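# Gripper trials: the questions we keep getting

Arnwood is a small workshop that tests robot hands, arms and controllers for firms that are thinking of buying them. We don't sell any of it. These answers cover the hand comparison we ran up to July, and we change them when we find out we were wrong.

## Why compare at all? Doesn't the data sheet tell you what a gripper can do?

It tells you what the gripper did once, for somebody who wanted it to do well. We've read a lot of data sheets and have yet to meet one that lists what the thing can't pick up. Payload is usually given for a clean block held dead centre. Your parts are probably not clean blocks.

## What did you test?

Two grippers and one hand. The Cladetex is a plain parallel gripper: two jaws, open and shut. The Trokbridge is a three-finger gripper with soft pads. The Sandberg is a full hand with jointed metal fingers, and it came with by far the longest brochure.

All three ran on the same pair of arms with the same controller. If a supplier asked us to use their own arm we said no — that was the whole point of the exercise.

## How many attempts did each one get?

We planned 1000 picks each. The Sandberg ended up with 1062, as one batch was run twice after a settings mix-up and we decided to keep both lots in. If you think that's untidy, you're right. We'd still sooner publish the odd number than trim it.

## Is a hand with fingers better than a two-jaw gripper?

For most jobs people ask us about, no. If the part is always the same shape and always turns up the same way round, a pair of jaws will do it faster and with less to go wrong. We have asked several suppliers to name a job in a normal factory that needs separate fingers, and mostly we've been shown a video of a hand holding an egg.

Where the hand did earn its keep was in mixed work, where a thick part is followed by a thin one and then something flat. With the Cladetex we had to stop and swap the jaw tips. The Sandberg just needed a different grip pose, though somebody had to sit down and write that pose first, and the brochure is rather quiet on how long that takes.

## How long does it take, then?

Longer than fitting new jaw tips. Our first usable pose for a small peg took a whole afternoon. The later ones were quicker, but we would not believe anyone who promises "set up in minutes" until we had watched them do it with our parts on our table.

## Do you count a near miss as a pass?

No. A part has to be picked up, moved and let go where it was meant to go. Dropped is a fail. Put down leaning is a fail. One supplier suggested a "partial success" column, and we suggested they start their own web page.

## Can I see the numbers for each product?

We send the full sheet to anyone who asks, including the runs we're not proud of. We don't put a league table on this page. Tables get copied without the notes, and then we get emails from people who bought the top line and found it doesn't suit them.

## What about speed?

Every supplier quotes a closing time. Very few quote the time from "arm arrives" to "part is safely held", and that's the one you pay for. We time the second. The gap between the two was widest with the soft pads, which need a moment to settle, and a hand that closes quickly on nothing is no use to us.

## Why do you use such simple parts? Real products are messier.

They are, and we'd agree that a test board proves less than a week on a real line. We still start there, because a fail on simple shapes is easy to understand. If a hand can't manage a peg, there's no sense in giving it a bag of mixed fixings and arguing over whose fault it was.

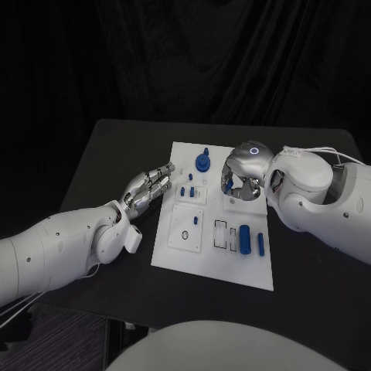
Small parts are where we trust the claims least. A big cylinder forgives a sloppy grip and a little peg does not, so a supplier who brings their own demo parts nearly always brings big ones. On our board the blue pieces run from a thick cylinder down to a tiny peg, with a toothed gear as well, and the hands have to deal with the lot. Look at how the right hand holds its small blue part over the square plate: the fingers curl down and hide most of it, leaving a stub showing underneath. That matters if you plan to guide the work with a camera looking from above or behind, as the hand can block the very thing you need to see. A slim pair of jaws hides less. We have not seen this mentioned in any sales talk so far.

## Would a camera at the wrist fix that?

It may help. It also adds another cable and another thing to line up. We tried one wrist camera for 10 short runs, too few to say anything useful, and we're not going to pretend otherwise.

## Are clear parts a problem?

For cameras, often. Clear plastic on a white board is hard enough for a person to spot. If a vision system is sold to you as working "on any material", ask for clear on white and stay in the room while they try it.

## Do two arms do twice the work?

Not in our trials. Much of the time one arm waited while the other got out of the way. Two arms make sense when one has to hold and the other has to fit. For plain picking, buy one arm and spend the rest on decent fixtures.

## What would change your mind about the Sandberg?

A thousand picks of small parts with nobody touching the settings in between. Ours had to be adjusted after the first 800, and until we see a run without that, we'll go on telling people with simple jobs to buy the jaws.

## Can you test something for us?

Yes, if you accept that we publish the method and you don't get to edit the result. Send the parts as well as the gripper, and please include the awkward ones.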